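# Chapter 6: Invoice Fraud and the Changed Bank Account

Most people think of business fraud as something done by a stranger breaking in. The losses in this chapter come from ordinary payments, approved by the right staff, on the right day, to the wrong account. The business owed the money. It simply went to someone else.

By the end of the chapter you should be able to:

- explain how a false change of bank details gets into a supplier file
- tell the difference between a false invoice and a redirected one
- set out a call-back check and say who should carry it out
- describe what to do in the first hour after a bad payment is found

## 6.1 The Halliday payment

Dendomel is a mid-sized equipment maker that buys parts from 93 regular suppliers. One of them, Halliday, sends an invoice each month. In December, the accounts payable clerk, Effie Lindsay, received an email in the usual format, with the usual logo and the usual contact name at the bottom. It said that Halliday had moved banks and gave a new account number.
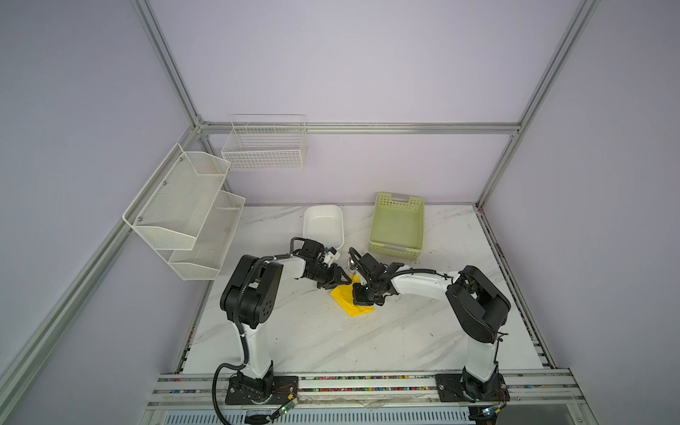 Lindsay updated the supplier file and replied to say it was done. The next invoice was real, matched its purchase order and was approved by a manager, who checked the amount and the goods received but had no reason to look at the account number. The payment left on Monday with the rest of the run. Halliday's own credit department called 12 days later to ask why the bill was overdue.

Every step in Dendomel's written procedure had been followed. The procedure covered new suppliers in detail, including a credit check and a signed form. It said nothing about changes to existing ones.

## 6.2 False invoices and redirected invoices

A **false invoice** asks for money that isn't owed. It may be for goods that were never ordered, or for a directory listing or a domain renewal. The amounts are often small. Many firms let a department head approve anything under a set limit, and a bill for $400 where the limit is $1000 may get very little attention.

A **redirected invoice** asks for money that is owed. The order is real and so are the goods. Only the destination has changed. Three-way matching, covered in Chapter 5, compares the purchase order, the receiving record and the invoice. It catches many false invoices. It won't catch a redirected one, as all three documents agree.

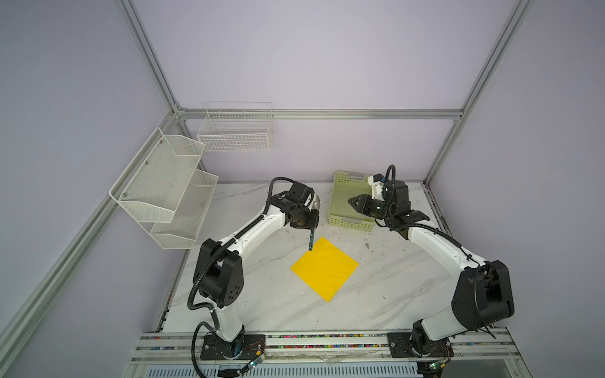
*Figure 6.1 Two robot arms mounted at the near edge of a work table.*

Some cases fall between the two. At Hostow, a former contractor sent a second copy of a genuine bill with a new invoice number and his own account details. The goods were real, but they had already been paid for.

## 6.3 The call-back check

The main defence is a phone call. Before any change to bank details is saved, someone calls the supplier on a number already held on file and asks them to confirm it. The number in the email or on the new letterhead must not be used.

Catriona Urquhart, who rewrote the payables manual at Kukineck, added two rules. The person who makes the call can't be the person who enters the change, and the first payment to a new account is held for one extra run. 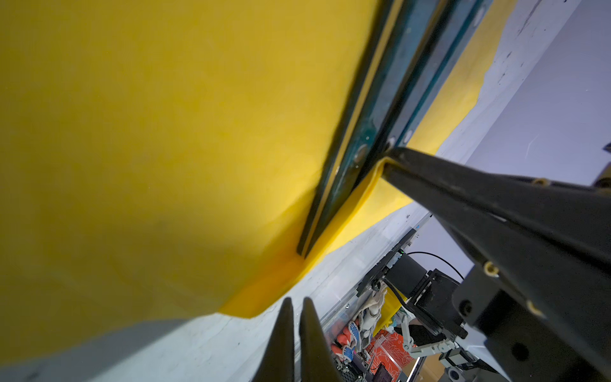 Staff objected to the hold at first, mainly over early payment discounts. Kukineck kept it and asked its larger suppliers to give notice of any change a month ahead. A record of each call should be kept with the supplier file, showing the number dialled, the time, the name of the person spoken to and the initials of the caller.

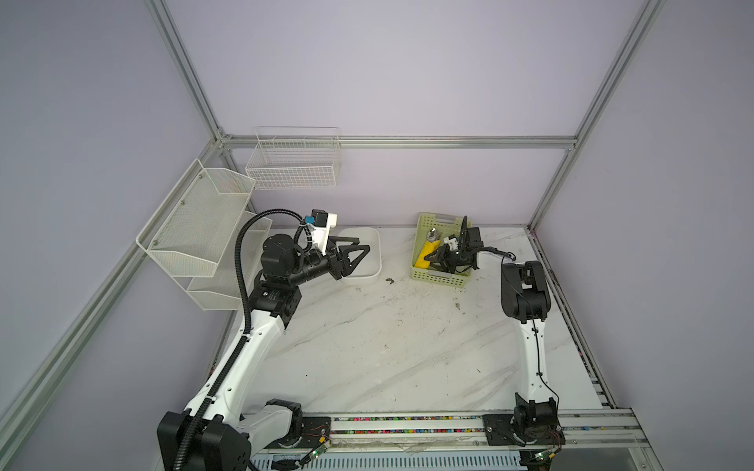
*Figure 6.2 Work table with two robot arms and a white rectangular tray.*

## 6.4 When the money has gone

Call the bank's fraud line first. A payment can sometimes be stopped or recalled while the funds are still in the receiving account, and the chance drops quickly. Then stop all other pending payments to the same account, save the original emails with their full headers, and tell the real supplier by phone.

Whether the supplier must still be paid depends on the contract and on whose email system was entered. Section 6.5 looks at how that loss is shared, starting with the terms printed on the back of Halliday's order form.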